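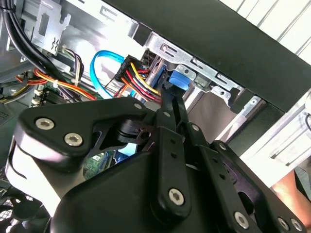
Inside one of the open computers, with the blue tab under the slotted metal rail.

Progress report to the Wallis Fund, Jul 22, 2026
Prepared by Emiliano Sotomayor, Tosero Computer Reuse

The grant pays for 400 donated desktop computers to be stripped, sorted and, where possible, rebuilt for households on the Zeltent estate. The first delivery is now in the workshop and the cases are being opened in batches.

Drives and memory come out first. Plastic tabs and catches stay with their case, as missing ones held us up badly last year. Metal rails that are bent go to scrap with the side panels.

Spending to date is £2,945, mostly on shelving, hand tools and replacement drives. The van hire came in under budget — we have moved the difference to cables.

Two matters are outstanding. Thiele has not confirmed the collection date for scrap metal, and the store room is filling up. We also need 7 more monitors before the first households can be supplied. I have asked the council depot whether it has any to spare and will send its reply on with the July accounts.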